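About Us

Pomitz writes and maintains handling rules for teams that record hand work so that robots can learn from it. We started as the practice group inside Zenetti, a maker of small gripping tools, and became a separate company when other labs began asking for copies of our bench rules. Our office and test room are in the Pennington building, one floor up from the loading entrance.

What we do

Our main product is the Flundbridge Bench Code. It covers tabletop work with hand-held grippers: how an operator picks up household objects, how a recording is named and stored, and when a tool has to come off the bench for service. The current edition has 73 rules. Each rule fits on one page and says what to do, who signs for it, and which older rule it replaces.

We also visit client sites. A site review takes 3 working shifts. We watch recordings being made, read the logs, and leave a written list of findings with rule numbers next to them. To date we have reviewed 567 hours of recorded work against the code.

How we work

We try every draft rule at a table before we publish it. Kitchen tools get a section of their own, with rules for blades, long handles and polished metal, where reflections can confuse a vision system. Pad condition is checked under Rule 12, and torn covering on a finger pad is written up by side, left or right.

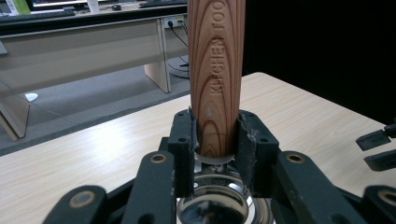 Bench work with hand-held grippers, kitchen tools section
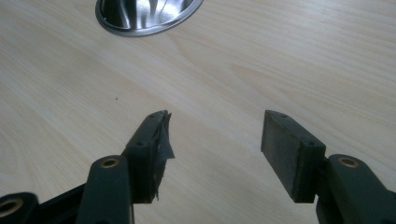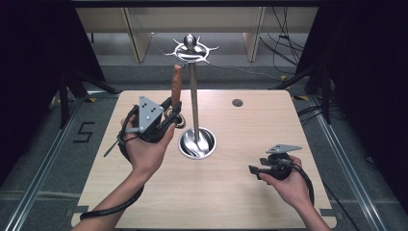
Operators who use the code send us comments through the form on our contact page, and we print some of them with permission. Zenetti's bench team wrote that the pad rule was too slow for them at first, and that they would still like a shorter form for shifts when only one gripper is in use. They added that the blade rules were clear and they had no changes to ask for there. The short form is on the list for the next edition, due in May.

What the code asks for

Blades: an operator grips a knife by the handle, and the other hand stays clear of the edge for the whole recording.

Pads: both finger pads are looked at before the first recording of a shift and again after every 100 grasps. Wear is noted even when the tool stays in use.

Cables: cables worn on the arm are secured so they can't catch on objects or on the table.

Floor marks: stand positions are taped, and the tape is replaced when it lifts.

Records: a failed grasp is kept and labeled as failed. Deleting it counts as a finding.

Who can use it

The code is free to read for schools and small labs. Companies pay a yearly fee, which covers updates and one site review. We don't sell grippers or recording equipment, and we don't take a commission from anyone who does. Where a client's own safety rules are stricter than ours, theirs apply.

Requests for a review should include a floor plan, a list of tools and the name of the person who signs the shift log.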